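Drusley Drawers: data card

Version 2
Maintainer: Bronisława Kozłowski
Release month: July

Summary

Drusley Drawers covers small household cabinets with drawers and the things people leave on top of them. It holds 307 sequences from 31 pieces of furniture. The subset documented on this page is named Titura and is limited to light wood cabinets with round knobs.

Furniture

Titura pieces have molded or grooved drawer fronts. Annotators mark the seam above a drawer separately from the decorative lines on its face. The two are easily confused at close range, where both run parallel across the wood.
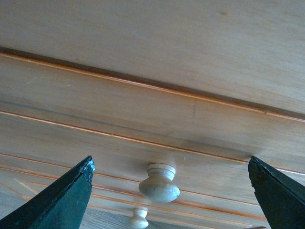
Knobs are labeled as a class of their own and are never merged with the drawer front. The finish field takes one of three values: painted, unpainted, unknown. Knots and small marks in the wood are left unlabeled.

Each drawer gets a state: closed, partly open, open. If the gap cannot be judged from a single view, the state is set to unknown and the sequence is kept.

Surface items

Items on the cabinet top are listed in a separate file, surface_items.csv. Chargers are split into two entries, adapter and cable, even when the cable is wrapped around the adapter. Loose connector ends belong to the cable entry. Reflections on glossy tops are not labeled.
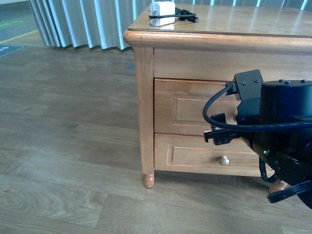 Feet and legs share one label. Turned feet were a separate class in version 1, but annotators disagreed too often on where the leg stopped, and the class was dropped.

Splits

The test split contains 10 cabinets, none of which appear in training. Splits are made by cabinet, never by sequence.

Known issues

Pale knobs on pale fronts have loose outlines in the MacAulay batch. Drawer depth is not recorded.

Changes from version 1

Foot class removed. Finish field added. File names in the Anside folder now use lowercase only.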